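26/01/2019, Filon bench notes

Good day on the towel folds! Hsiu-ying Leung and I finally wrote down the house rules for two-gripper recording, and I'm really happy with how short they came out. Posting them so the Steltmont people can argue with them.

1. One hand holds, the other moves. Say out loud which is which before you start. Swapping mid-fold is allowed, but only with both fingertips down.

2. Pinch the folded edge, never a single layer. Single-layer grabs gave us 89 of the 204 takes we threw out last June (I still have the list, ask me).

3. Cables go behind the wrist. If one crosses the cloth, stop and start a new take.

4. Don't clear the table to bare white. Ehsan Esfahani wanted it spotless, I wanted clutter, and we settled on this: ordinary stuff may stay on the far side, nothing within reach of the fold.

5. Fingertips get wiped at every break. Towel fuzz builds up faster than you'd think.

6. A bad take keeps its number. Mark it bad, leave it in the log. We're at 405 now and I can trace every one of them, which feels great.

Still open: how long to pause between folds. Hsiu-ying says 2 seconds, I'd go shorter. Also need to ask Famholm if their thicker towels fall under rule 2 or want their own line.

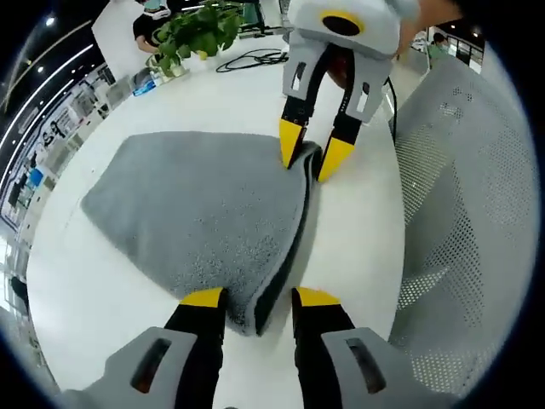 Page last changed: 26 Jan, evening (rule 4 reworded)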